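Drirkow opens second generator hall in Sedano

The generator maker Drirkow has started production in its second hall in Sedano. The new hall was opened in September and will build diesel sets for hospitals, cold stores and small water works.

Until now the company assembled all its units in the old hall near the river, where the limit was 2,000 sets in a year. Last year it delivered 2,173, and the last of them were finished with extra evening shifts. With both halls in use the yearly capacity is 4,000 sets.

"We had customers who waited five months for a standby unit, and this is too long," says plant manager Ibrahim Usman. "Now we can promise eight weeks for the common sizes." 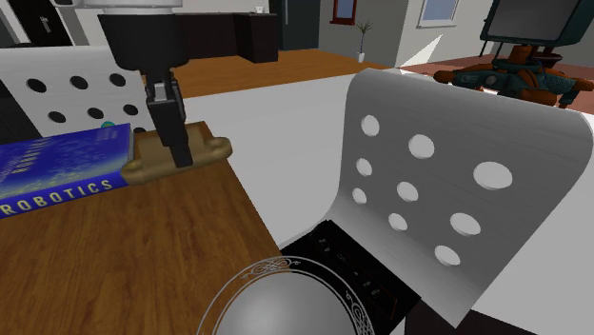
The engines come as before from Solberg, and the alternators are wound in Sedano. Each finished set runs for four hours under full load in the test room before it is painted and packed. Drirkow has also changed its service manual, which the customers often found difficult. The old one was a printed volume, as thick as the blue book on the brown table, and many operators never opened it. The new one has 40 pages and is delivered in six languages, with the oil and filter intervals on the first page.

The second hall is also the place for the Pledar series, a group of smaller sets in a closed housing with lower noise. They are meant for shops and clinics in towns, where the neighbours live close by. The first Pledar units go to dealers before the winter – the larger model will follow in spring.

Kirsten Bisgaard, head of sales, says that orders for the series are already over 2,000. Most of them are from dealers who sold the older open sets before.

Spare parts for the older sets will still be sent from the old hall, and the order numbers stay the same.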